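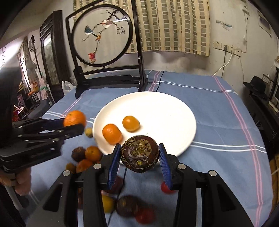

**Pennington, Wed 2 May** — The hand-held gripper pair at Skadine is back at work this week with fresh pads, tightened joints and a service card of its own, and the people who use it every day could hardly be happier!

The pair is used for recording how people pick up and set down ordinary things, fruit and vegetables most of all. Each half has a black body, two jaws and a handle, and a person works one in each hand. It's a simple tool to look at, but it gets a lot of squeezing, and by the end of March the left half had developed a wobble that everybody in the building had an opinion on.

Santosh Sandhu, who looks after the equipment, took both halves apart over two afternoons. The wobble came down to a worn pivot. He replaced it, then went over every other joint while he had the covers off, and found two screws on the same side that had backed out by nearly a full turn. Both went back in with a drop of thread locker. The right half needed only a clean and a little adjustment to bring its jaws together evenly.

The bigger change is the pads. The old set had gone smooth in the middle, and round things had started to roll as the jaws closed. The new ones are blue and ridged, cut by Pleltix, a small molding shop a short drive up the road, and they have a bit more give. Sandhu tried 17 pads in different thicknesses before settling on the one now fitted, and he kept the rejects in a drawer with his notes taped to them (some of the notes are not very polite).

"You feel it right away in the handle," said Pramila Bhatia, who does much of the recording. "With the old pads I was squeezing harder and harder and didn't notice I was doing it. My wrist noticed."

Bhatia is especially pleased with how the pads treat root vegetables and corms. Dry root fibers used to get dragged into the corner where the pad meets the jaw, and picking them out with tweezers was a daily chore. The new pads sit closer to the jaw at the edges, so most of the fluff brushes straight off.

Looking after the pair is now written down on one card, kept with the charger:

- Wipe the pads with a damp cloth after every session, and let them dry with the jaws open.
- Brush fibers and dirt out of the linkages. Use the soft brush, never compressed air.
- Open and close each half five times and listen for clicks.
- Check the screws on Mondays. Hand tight, no more.
- Run the cord away from the hands and make sure it can slide freely.
- Change pads in pairs, even when only one looks worn.

The last item drew a bit of debate. Hemant Semwal wanted to swap pads one at a time to save on spares, and he made a decent case for it. A side-by-side trial on mandarins settled the matter: with one new pad and one old, the fruit twisted toward the worn side often enough to show up in the recordings. Semwal has since become the loudest supporter of changing both — and he has already ordered the next batch.

The team ran 71 test grasps before signing the repair off, working through citrus, tomatoes and corms of several sizes. Five were repeated after a loose cord connector dropped the signal, and the connector now has a clip on it. There were no problems with the new pivot, and the jaws were still meeting evenly at the end of the run.

Next up is the handle. Bhatia has asked for a slimmer version for smaller hands, and Sandhu has a first shape ready to print. He'd like to have it on the right half by the end of the month so that people can compare the two grips in the same session.

Anyone at Skadine who hasn't used the pair since the repair is welcome to stop by and try it. Spare pads and a copy of the service card are in the top drawer of the workbench.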